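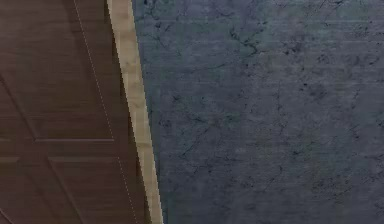 ## "I kept the letter in my shoe"

Siv Berge has worked with young asylum seekers in Bridley for 9 years. When I met her in her office, she had 2 phones on the desk and both were ringing.

Her group gives legal help to teenagers who came without parents. In November it had 605 open cases, and many of them were about age. "A boy says he is sixteen, and the officer writes down twenty-three," she told me. "After this, he is sent to live with adult men."

One of her clients, who asked me not to use his name, waited through the whole winter for a decision. He is from Eritrea and speaks slowly, choosing each word. "My uncle sent a letter with my birth date. I kept the letter in my shoe," he said. "They told me it is only paper."

A second assessment can cost up to 3,000 dollars, and the group must pay it from donations. Berge wants the city to cover this cost. She has asked for it many times.

"They answer me politely," she said. "But the boys get older while we write to each other."

Her client now goes to school in Sandberg. His appeal will be heard on 24th April.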